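4.2 Working in the simulated kitchen

By the fourth week we had stopped fighting the installer and could get on with the part of the class I'd been looking forward to, which was making a robot arm do kitchen chores without anybody having to mop up afterward. Our team went by Bista (the other teams were Trinetti and Gajdoš, and the names came out of a hat), and there were 7 of us sharing one login and one very slow workstation. The simulator setup we built on top of the course code is called Cemance. I wrote most of the logging part of it, so if the file names in the appendix look odd, that's on me.

We gave every team member the same quota of 200 practice runs with the hand controller before any of their data counted. That sounds like a lot, and it felt like a lot on a Sunday, but people got so much smoother toward the end that I'd do it again. After practice we recorded for real and ended up with 2,136 runs in the shared folder. I threw out 140 of them, mostly ones where the recording had started late or the operator had hit reset by accident.

Each run kept two kinds of view. One comes from the gripper and one from a fixed spot out in the room, and we argued for ages over whether we needed both. I was on the "just use the gripper view" side at first! It's close to the work and it moves with the hand, so I figured the network would like it. The trouble is that it can also spend long stretches looking at floor and cabinet doors while the arm is getting itself into place, and then you'd love to know where the rest of the arm is. The room view gives you that, but the arm can block a good piece of the counter. We kept both and trained one model on each, plus a third on the pair (Section 4.3 has the scores).

Figure 4. Gripper view, then room view with the arm over the espresso machine.

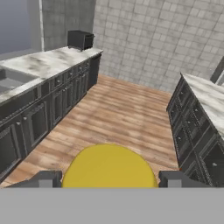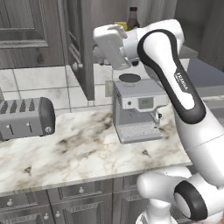 Source: simulator renders, Team Bista / Cemance class project.

One thing I'd change is how we picked the surfaces. Veined marble looks great, and we were all pretty pleased with it, but I suspect the busy pattern made life harder for the smallest network - the one with the least room to learn what to ignore. We never ran the same kitchen with a plain countertop, so please take that as a hunch. Trinetti's team used a plain one from the start, but their tasks were different from ours and I don't think the numbers can be compared fairly.

The other thing is labels. We typed the task names by hand, so "go to coffee machine" and "reach espresso machine" sat in the folder as two separate tasks until October, when I wrote a little script to merge them. All the results in the next section use the merged names.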